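4.3 Comparing Grippers on the Bowl Set

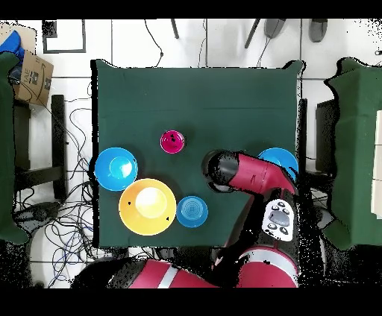

This section covers the side-by-side comparison of the Pimach parallel gripper and the Lasano suction head on shallow round objects. Complete the cuff calibration in 4.2 before you start. The bowl set is used because rim height and diameter vary between pieces while the basic shape stays the same. Use a plain cloth in one dark color under the objects; dark green gives good separation from magenta, yellow and both shades of blue. Bowls may touch or overlap at the rim, as the large yellow bowl and the bright blue one do, but record any overlap in the trial sheet. Such pairs are scored separately in step 11.

Before you start

Controller software must be at build 1025 or later. Earlier builds do not store the tool offset when the gripper is changed, and results from the two tools cannot be compared.

CAUTION: Keep hands and loose clothing out of the arm's reach whenever the drives are enabled. Guiding the arm by the cuff is permitted only in Teach mode.

CAUTION: Route all cables clear of the area where the operator stands. Do not lay cables across the table.

Fitting the first gripper

1. Set the controller to Standby and wait for the drive indicator to go out.

2. Mount the Pimach gripper on the wrist flange. Tighten the four screws in a cross pattern, first by hand, then with the supplied key.

3. Connect the tool cable. Leave a slack loop long enough for a full wrist turn in both directions.

4. In the Tool menu, select the gripper profile and confirm the offset. If the displayed offset differs from the value on the gripper label by more than 2 mm, remove the tool, clean the flange and repeat step 2.

Placing the objects

5. Spread the cloth over the table. Small wrinkles are acceptable. Smooth out any fold higher than the rim of the lowest dish.

6. Place the bowls open side up. Do not arrange them in a line or grid.

7. Move the arm clear of the table and take a reference image from the head camera. Check that every bowl is fully visible. A bowl that is partly hidden behind the forearm will be detected with the wrong center, and the approach will be offset toward the visible side.

Note – glossy bowls can show a bright patch on the inner base under ceiling lights. If the detector marks the patch as a separate object, lower the camera exposure one step at a time until the extra mark goes away. Do not change the exposure between grippers.

Running the trials

8. Set approach speed to 18 percent. Do not raise it for the suction head, even though that tool can tolerate a faster approach.

9. Run 50 picks. The controller chooses the target and logs the result. A pick counts as good when the bowl is lifted clear of the cloth and held until the release command.

10. Set the controller to Standby, fit the Lasano head, and repeat steps 3 to 9. Return the bowls to the positions in the reference image before the first pick.

11. Export both logs. Move all picks on overlapping bowls to the second tab of the trial sheet.

Note – the parallel gripper holds a bowl by the wall, with one finger inside and one outside. The suction head needs a flat patch on the inner base. Dishes with ridges in the base often leak at the seal. Log these as "seal loss" and do not repeat them.

Faults during a run

E-07, tool not found: the tool cable is loose or the wrong profile is selected. Return to step 3.

E-12, contact before target: the fingertips touched the cloth or a neighboring rim. Raise the approach height and restart the run from the first pick.

Cloth lifted with bowl: the suction cup is overlapping the rim. Check the tool offset first, then the camera calibration.

Reporting

Send the trial sheet and both logs to Dorottya Barta. Questions about the Takács wrist adapter, needed only for arms with the older flange, go to Bianka Pap. Results obtained with the adapter must be marked as such – it adds length to the tool and changes the approach angle at the table edge.

Section last revised 21/08/2020. Replaces the comparison procedure in the May issue.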